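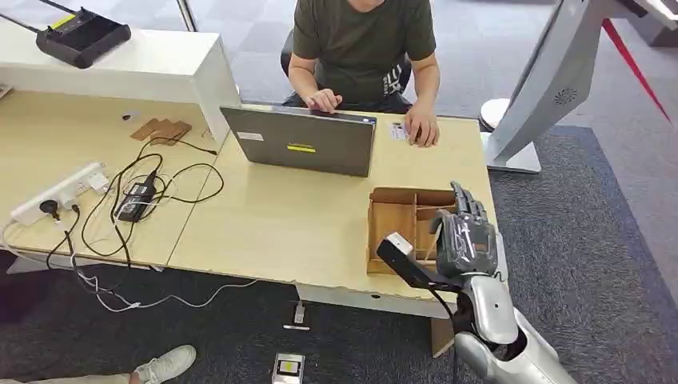
Piradska Opens Its Repair Booking Platform to Customers in Leltwood

7 November 2022

Piradska, the online platform where people can find and book local repair workers, is now open to customers in Leltwood. The service started there last week after a test period which took place in October. It is the first time that the company offers bookings outside of its home city, Nilsuwan.

The platform works for small repairs at home: leaking faucets, doors that do not close well, broken blinds, washing machines, garden fences and similar jobs. The customer writes a short text about the problem, chooses the hours when he or she is at home, and receives offers from repair workers who are free at that time. Each offer shows the full price, including the travel to the address. The customer can accept one of the offers or let all of them expire without any cost.

At the moment 64 repair workers from Leltwood and the villages near it have a profile on Piradska. Most of them work alone or with one helper. Before a profile becomes public, the company checks the trade license and the insurance papers, and makes a phone call with two earlier customers. The check takes normally four working days. According to the company, a number of applications from Leltwood are still waiting, mostly from electricians, because their licenses are issued by a different office and the answer from this office comes by mail.

During the test period the customers in Leltwood sent 1566 requests. The largest part of them was about plumbing, followed by household appliances. The company says that the number was higher than it expected, and that in the first days some customers had to wait until the next morning for an offer. For this reason the limit of open offers for each repair worker was raised from five to eight.

The payment is made through Zaneo, a payment service which Piradska already uses in Nilsuwan. The money is kept by Zaneo until the customer confirms that the job is done. If the customer does not confirm and does not complain, the money goes to the repair worker after three days. Payment in cash is also possible, but in this case the platform cannot help when there is a disagreement about the price.

Repair workers do not pay for the profile. They pay a fee for every finished job, and this fee is the same in both cities. New members in Leltwood will not pay it for their first 22 jobs. The company has not said until when this offer is valid, only that it will be announced on the members' page one month before it ends.

Not everyone in the town waited for the platform with joy. Some owners of older repair shops told the local trade newsletter that they are afraid of lower prices, as happened before with moving services. Piradska answered in the same newsletter that it does not set any prices and does not show the cheapest offer first. The offers are shown in the order in which they arrive, and the customer can sort them by rating or by distance.

For customers who prefer to speak with a person there is a telephone line, open from eight in the morning until six in the evening. The staff on the line can write the request for the customer and read the offers aloud. The mobile app is available too, although the calendar function in it is for now limited to one week ahead. On the website it is possible to book up to six weeks ahead.

The company plans to add painting and small tiling jobs to the list of services in Leltwood next spring. It hopes to reach some 1000 finished jobs per month in the town by then. Repair workers who are interested in the new categories can already mark them in their profile, under the point "Further skills". They will receive a message when the checks for these categories begin.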